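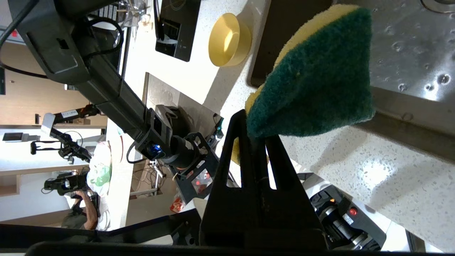 Green side up, yellow bowl next: the two-sided sponge at the sink.

The humble sponge gets its month

Our January kitchen theme is washing up, and I have been looking forward to writing this one since spring! Every other job in the kitchen has its fans. People will talk all night about knives, or bread, or the right way to do rice, and then go quiet when it comes to the sink. I love the sink. Give me hot water, a bit of bench space and a decent two-sided sponge and I'm happy for half an hour.

So let's begin with the sponge. The ordinary kind with a green scrubbing layer on one side and yellow foam on the other is still my favourite after years of trying everything else (wooden brushes, knitted cloths, a coconut thing that shed all over the plates). The foam holds the suds and does nine-tenths of the work. The green side is for baked-on cheese, porridge that has set like mortar, and the ring that soup leaves halfway up a pot. Keep it off non-stick pans, glossy plastic and anything with a printed pattern you're fond of. I learned that with a gravy boat from the Morin Street market, which used to have bluebells on it.

We asked members last month how long they keep a sponge going, and 93 of you wrote back, which is a record for this newsletter and beats even the great tea towel survey. Thank you! The most common answer was two weeks. A fair number said "until it smells", and 13 of you admitted you couldn't remember when the current one arrived. One household out at Killthorpe cuts every new sponge in half before using it, so a packet goes twice as far and the pieces fit inside a drinking glass. I tried it the same evening and I'm completely converted. Use good scissors and cut it dry.

A few more favourites from the replies:

Snip a corner off the sponge when it gets moved down from dishes to floors and bins. Then there's no mixing them up, even when somebody else is doing the cleaning.

Squeeze it right out and stand it on its edge. A sponge left lying in a puddle at the bottom of the sink goes sour very quickly in summer.

Rinse in cool water first if you've been at eggs or dough. Hot water cooks the stuff into the foam and you'll never get it out.

Keep a second one for the stovetop. Burnt sugar and fish scales have no business near the good glasses.

Now, bowls. A wide-rimmed bowl is a lovely thing to wash because you can hang on to it, but have a look under that rim. Batter gets in there, and so does pancake mix, and it dries to a sort of varnish. Run the foam side all the way round underneath before you start on the inside. Turn the bowl over and do the base as well, especially if your bowls live in a stack, or you'll be passing the grease along to the next one down. Coloured plastic ones can hang on to a tomato stain for ages. A paste of bicarb and water, left on while you have a cuppa and then wiped away with the soft side, usually shifts it. If it doesn't, a day on a sunny windowsill often does the trick.

Stainless steel sinks had more mail than I expected. The question that kept coming up was about spots. Round our way the water is hard enough to leave a mark wherever a drop dries, and a brushed finish shows them up beautifully, sorry to say. The cure is a dry cloth at the end of the night. That's all I do! Wipe with the grain of the metal, give the tap a rub while you're there, and dry the bit of bench next to the basin too. Speckled benchtops are very forgiving about crumbs, almost too forgiving, so run your palm across before you decide you've finished. You'll feel what you can't see.

If you already have spots that won't budge, white vinegar diluted by half with water will take most of them off. Leave it a minute or two, rinse well, then dry. Please don't use the green side on a shiny splashback or a glass cooktop. The soft side, barely damp, with one drop of detergent is plenty, and wait until the surface is cool.

Washing-up night at Skekimholm

Come and join us at the Skekimholm hall kitchen at 7 pm for our shared supper and wash-up, on the last evening of the month. Last year there were roughly 70 plates to get through and we had the lot washed, dried and stacked before the tea went cold. We work in pairs, one washing and one drying, and swap over when the water gets changed. There is room for 8 pairs at a time, so put your name on the sheet by the servery hatch if you'd like a turn. Bring a plate to share, an apron and your own tea towel (label it, please, the lost property box is full of them). Sponges and detergent are supplied.

There'll be a swap table as well. Spare bowls, dish racks, odd lids and jars with good seals are all welcome. Chipped things can go in the crate by the door for the garden group, who use them for drainage in the big pots. The hall is the second left after the Bilitz bridge, and parking is easier around the back.

Next month's theme is the drawer. You know the one, with the string and the birthday candles and the key that fits no door. Send in your best finds and the oldest takeaway menu you can dig up. I have one from a shop that has since been a hairdresser and a bike repair place, and I'll be very pleased if anyone can beat it.

Skekimholm Household Circle newsletter | Contact: leave a note at the hall kitchen | © Skekimholm Household Circle | Back to top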